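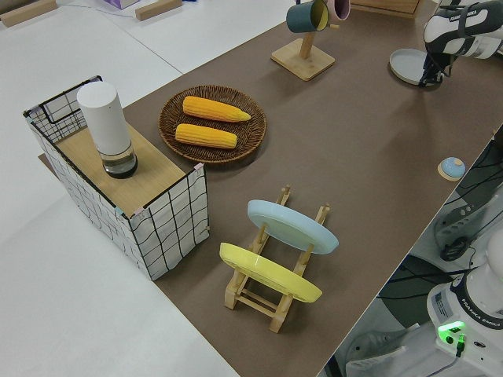 Kelell Robotics Club: Kitchen Table Project

Posted January 24, 2025

Our club has been at this since August. The goal on the sign-up sheet was "a robot that clears the table." I joined thinking that was optimistic, and I still think so. Scroll down for notes on the setup, and please don't write to ask when it will be doing dishes at your house.

The plates
A pale blue one and a yellow one lean in the wooden rack, and a light gray one lies flat with the black gripper just over it. Flat plates are the worst item on our list. There is very little rim to get hold of, and in 35 tries last month we got 26 clean lifts. The team from McAlister says it does better. I would like to see their table first.

The arms
Both say FRANKA EMIKA on them. Members keep asking to run two at once. My vote is to get one arm reliable before we double the ways to hit a mug.

The mugs
Teal and pink, hung on a wooden tree. Getting a handle off a hook takes a small lift and then a pull, and our code likes to pull first.

The corn
Two ears on a round woven tray. Somebody argued that food makes the task realistic. Maybe. I suspect it mostly makes the demo look better to parents.

The basket
White fabric with a black grid, and a light board laid across the top. Soft sides are hard to model, so we treat it as a solid box in the software and hope.

Next up is the Futano meet, where the table gets rearranged by the judges. The entry form promises "real home conditions." We have saved 2,000 practice runs in the Rornora folder, nearly all with things in familiar spots, so I expect our score to drop. Members can get the log sheets in room 86.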